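Resurfacing notes from the Lultthorpe side, since a few of you asked why block paving keeps getting picked over asphalt on low-speed roads. Short thread.

1/ Small block units carry load by interlock. Sand in the joints passes shear from one block to the next, so a wheel load spreads over a wider patch of base.

2/ Herringbone holds up best under braking and turning. Stretcher bond creeps. The Flandness access road was laid in stretcher and the joint lines had bowed by April.

3/ Edge restraint matters more than the block. Without a fixed edge the outer rows drift, the joints open and the sand leaves.

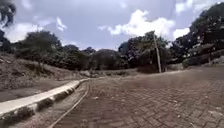 4/ Bedding sand: keep it thin and even. Crews use it to fix a bad base — it won't. The low spots come back after the first winter.

5/ Cost. Haddad priced the Nostell job at 339 a linear yard in block, 176 in asphalt. Block looks bad until you add utility cuts. Nostell had 5 in 2 years. Blocks come up, the trench gets filled, the same blocks go back down.

6/ Weak point is joint sand loss on grades. Top it up after the first heavy rains, then check it every spring. Sweepers with strong suction make it worse — turn them down.

Drainage gets its own thread.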